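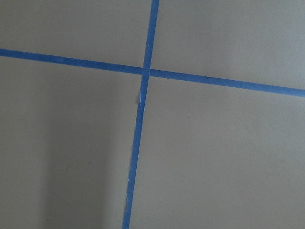

Progress report to the Portela fund: two-arm handover cell, Rivthorpe site
Period ending November
Prepared by Ynyr Morris

1. Where we are

The short version is that the handover work is behind, and I would not put much weight on the success numbers in our last report. We lost most of the period to a fault that we first blamed on the wrong thing, then on a second wrong thing. I think we now understand part of it. I don't think we understand all of it, and the version going around the building that says "fixed" did not come from me.

2. The fault

During a run of 200 handover trials, the two arms entered the same taped cell at the same time on 7 occasions. The cell boundaries are blue tape on the table covering, and the planner holds a matching set of boundaries in software. Only one arm is supposed to have permission for a cell at any moment. On six of the seven occasions the second arm slowed down and stopped on its own. On the other it did not, and an operator pressed the emergency stop on the teach pendant. Nobody was hurt and no hardware was damaged. The grippers were 16 mm apart when we measured them afterward.

I am reporting this as a safety matter. It was logged at first as a "timing anomaly," and I have had the log entry changed.

3. What we were told it was

Skuvis, who supplied the planner, told us the calibration of the wrist camera had drifted. Their reasoning was that the camera finds the tape crossings, the crossings set the cell map, and a bad map puts an arm over the line. It sounded good. We recalibrated twice and re-laid the tape in one section. The overlap came back the next morning.

Their second answer was the tape itself: uneven edges, crossings that aren't square. Our tape is laid by hand and it looks like it. But if a planner meant for shop floors needs perfect tape to keep two arms apart, then we have a bigger problem than tape. We shifted one strip by 19 mm on purpose and the map followed it correctly every time, so I consider that explanation closed. Skuvis does not fully agree.

4. What we think it is

When an arm finishes a move, it releases its cell. The release message goes out when the last move command is accepted, and the arm may still be traveling at that point. With one arm this never showed up. With two arms and a tall part, the second arm is given the cell while the first is still on its way out.

The tall part matters. Most of our early trials used flat pieces, and the arms stayed low and cleared out quickly. Then we moved to upright cardboard tubes, where the gripper has to come in from above the open end and lift well clear before it can go sideways.

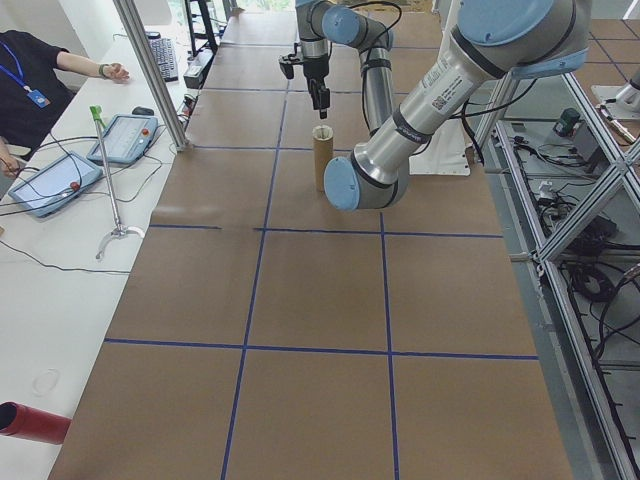
The tubes also made the near misses easier to see, and I suspect the same overlap was happening in the flat-piece trials without anyone noticing. I can't prove that. The old logs record when a cell was released and do not record where the arm was at the time, so there is nothing to go back and check. Please treat the flat-piece results from the last report as unconfirmed.

5. What has changed

The release now waits for the arm to report that it has stopped outside the cell. Speed is capped for both arms whenever they are in neighboring cells. Somitz reviewed the change for us and found no fault with it, though they reviewed the code and did not come to watch it run. We have had no overlaps since. That covers far fewer trials than the original run, and a fault this rare can hide in a small sample for a good while.

We also changed how we work at the table. Each arm has an assigned operator with a hand near the pendant, and nobody reaches past the tape with either arm enabled. The reacher tool is for dropped parts, after both arms are stopped.

6. Still open

The slow-and-stop behavior on the six other occasions is not explained. Skuvis says it was the planner protecting itself. I have asked which part of the planner does that and have not had an answer. Until I get one I am counting those six as luck.

We have not tested what happens when the network drops during a release.

7. Request

I am asking to move the unattended-running milestone to the next period and to spend the time repeating the full 200 trials with tubes, with position logging on. No extra money is needed. If the fund would prefer to keep the milestone where it is, I would want that decision in writing.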